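Dining Room and Table Linens: Progress Report to the Hercombe Fund, December
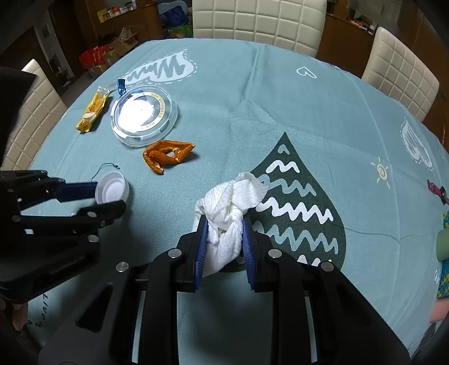 Home Skills Team, Henow House

We are now past the halfway point of the grant and the dining room is the part of the house we most want to tell you about. When we wrote our first report it had bare tables, chairs that had come from three different places and one drawer of linens that would not close. It has since become the busiest room on the ground floor, and we are so pleased with it!

Tablecloths

Most of the linen money went here. We bought 20 cloths from Gestis, all wipeable or machine washable, and put them out in the first week. We had argued a fair bit about plain versus printed. The printed ones won, and the blue cartoon cloth with the hearts and the little yellow sun has been the favorite from the start. People ask for that table. It also hides tea stains better than the plain cream ones, two of which have already been moved to the craft room.

The cloths cost us $274 including delivery, a little under the line in the budget. We would like to put the difference toward clips for the outdoor tables in spring, if you are happy with that.

Towels

The small white towels have turned out to be far more useful than we expected when we added them to the order. They get used for spills, for drying lids and cups, for getting a grip on a stiff jar, and for the folding practice that opens the Monday session. Folding is going well. We started with halves and quarters, and 17 of our regulars can now do the thirds fold that lets a towel stand up in the basket. A few prefer to roll theirs, and we have stopped correcting them – the rolled ones fit in the basket just fine.

Laundry is the sticking point. A towel that gets bunched up and left on the table at the end of the morning stays damp, and we had a musty batch early on. There is now a hamper by the door and a rail over the radiator, and we have not had to rewash a load in weeks.

Lids and caps

This part of the program grew out of the kitchen cupboard, where we had containers without lids and lids without containers. The sorting table now runs alongside the folding. Bottle caps go in one tray, round container lids in another, and anything cracked goes to recycling. It is good work for hands and good for conversation, and the cupboard has never looked better. We did find that clear lids with the label still on are harder to match up, so soaking labels off has become a job of its own. Some of them will not budge. Suggestions welcome!

Chairs

The cream tufted chairs are in place and everyone likes them. They are comfortable enough that lunch goes on longer than it used to, so we have moved cleanup to 1:45. The square quilting on the backs does collect crumbs. We are using a soft brush from Ashour, and it does the job if we keep at it weekly.

What is behind schedule

The linen cupboard shelves are not up yet. The wall turned out to be softer than we thought and needs different fixings, so the spare cloths are still in boxes in the hall. We also have not written the laminated folding cards we promised. The wording is finished and the drawings are half done.

Next quarter

– Shelves up and boxes out of the hall
– Folding cards printed and on the wall
– A second sorting table, so that lids and caps can have one each
– More white towels, as the first lot are wearing thin at the corners

Thank you for backing this. A drawer of mismatched linens did not sound like much of a project on the application form, and we are having a wonderful time with it. Receipts are attached separately, along with the sign-in sheets.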